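HOW TO SET UP A SMALL RECYCLING SORTING STATION AT HOME

Posted 2026-01-23 in Household

In our apartment building in Nolton the recycling room is in the basement, and it is a long way to carry one can. For this reason most people on my floor collect everything in one big bag and do the sorting downstairs, standing in front of the containers with sticky hands. I did the same for a long time. Now I sort on a table in the kitchen, and I go down only when a bin is full. In this page I explain how to make such a station. It takes one afternoon at most.

What you need

Three open bins of the same size. Fabric bins are good, they are light and they don't make noise when you put glass in them.
A few sheets of white paper.
A dark marker or a pen.
Adhesive tape, or small clips.
A table, a bench or a wide shelf.
An old towel for rinsed things.

Step 1. Find out what your town wants

Please do this before you buy anything. The rules are different from place to place, even between neighboring towns. In Nolton we have separate containers for glass, for plastic and for metal cans. In Flundside, where I lived before, plastic and cans went together in one yellow bag, so two bins would be enough there. Look at the lids of the containers in your building or read the calendar of your collection service. Write down the groups on a piece of paper. This will be the text for your signs later.

Step 2. Choose the bins

I looked first at the hard plastic boxes from Clunard, but they were too deep for my table, and things at the bottom were not easy to see. A low bin with an open top is better. You see at once if somebody has put the wrong thing inside, and you can take it out without digging.

Measure your table before you go to the store. My table is 106 cm long and three bins fit on it next to each other. Leave 2 cm between them if you can, so your fingers have room when you lift one out.

If the bin has a soft bottom, put a piece of cardboard in it. Glass is heavy and a soft bottom will hang down when you carry it.

Step 3. Put the bins in order

Think about which hand you use and where the sink is. I put the heaviest material nearest to the door, which in my kitchen is the left side. After that comes plastic, and the cans are on the right. You can choose another order, but please keep it. After some weeks the hand finds the right bin alone, and if you change the places, the mistakes begin again.

Step 4. Make the signs

Use one short word for each sign. My first signs had long explanations ("clean household plastic without film") and my family did not read them. Write in capital letters, and make the letters large. Handwriting is fine, you don't need a printer.

Attach the sign on the front of the bin, where you see it when you stand at the table. Some fabric bins have also a small label on the rim. You can leave this one blank or use it later for a note, for example the date of the next glass collection.

The words can be as simple as BOTTLE, PLASTIC and CAN, and one or two first pieces in a bin show the others what belongs there.

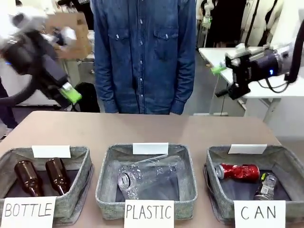 Step 5. Prepare each item before it goes in

Glass bottles: empty them, rinse them with a little water and take off the cap. Lay them down – a standing bottle falls easily in a fabric bin. If all the necks point in the same direction, more bottles will fit.

Plastic: rinse and let it dry on the towel. Press out the air from bottles and thin packaging, if your town accepts them pressed.

Cans: rinse, let them drip, and press them flat in the middle with your hand or your foot. Be careful with the edges. Where there is a deposit on cans, do not press them, the machine in the store may refuse them.

Step 6. Empty the bins

Glass should go down before the bin is full. I stop at 8 bottles, more is too heavy for me on the stairs. The plastic bin fills fastest, so look at it every evening. Once a month, wipe the inside of all three with a damp cloth and leave them open to dry.

Common problems

The bins smell. Usually one thing was not rinsed. Take everything out and look for it.

The signs fall down. Tape does not hold well on rough fabric. Use clips, or sew the paper on with two stitches.

There is no place for a table. A wide shelf at hip height also works. My neighbor uses an old Kohlhase shoe bench in the hallway.

Next page: what to do with paper and cardboard (coming in March)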